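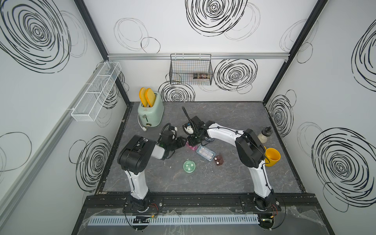
Trurex Hand Guide kit, four months of use
Review posted 12/06/2023
Rating: 3 out of 5

I bought this kit for our small workshop in Rirnham, where we teach two arms to do breakfast table work: toast, cups, boxes with lids. Before, we used the joystick set from Onar, so I compare mostly with that one.

The kit is a pair of small leader arms which you hold in your hands. What you do with them, the big arms repeat on the table. I paid 1,529 pounds, delivery included. The mounting took me one afternoon, and the printed guide is clear except the page about cables, which shows an older plug.

What I like is the feeling in the wrist. With the Onar joystick I had to think which button turns the gripper. With Trurex I simply turn my hand. A new colleague could move a cup after a few minutes, and after one week he was recording good demonstrations alone. We have now saved more than 100 of them.

What I like less: the finger triggers are stiff. For a toaster knob it is no problem, but a slice of toast needs a soft grip, and my thumb is tired before lunch. Also the leader arms have no brake, so when you let them go they fall slowly, and the big arms follow. Please press pause first! I learned this with a full cup.

Two-handed tasks need patience. Holding a plastic box with one arm and taking the lid off with the other is possible, but there is no force feedback, so you must watch all the time with your eyes.

The Meng recording software that comes with it is plain and did not crash. It is a pity that you cannot cut the beginning of a recording, only delete the whole.

Support answered me in two days, politely. They promise softer trigger springs in July, and I have asked for a set.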